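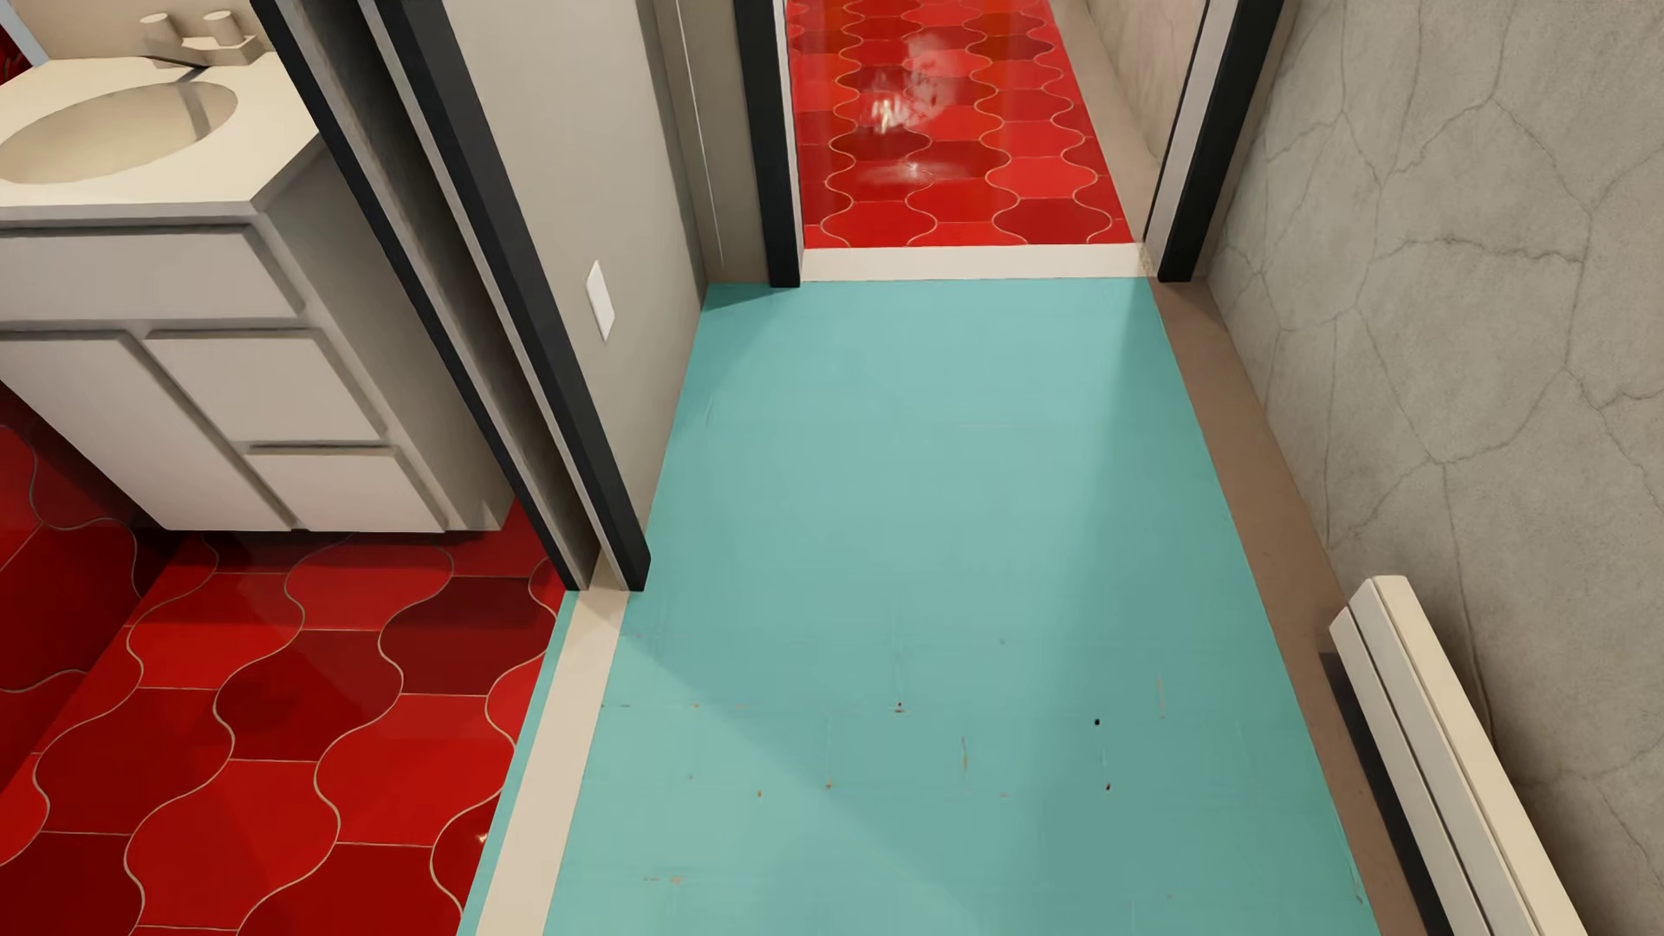
TEST BENCH | SIMULATION

Zerkeck's two camera controllers went through 3,422 simulated hallway runs at Tumcombe in May, and 3,340 finished without a dropped image. Glossy red tile beside and beyond a flat teal floor gave the exposure loop its hardest work.

Rosimeire Figueiredo set gain by hand for the first 17 runs. The Marinho controller settled in six images at the bathroom threshold. Briron's was slower and held colour better near the glare past the far doorway.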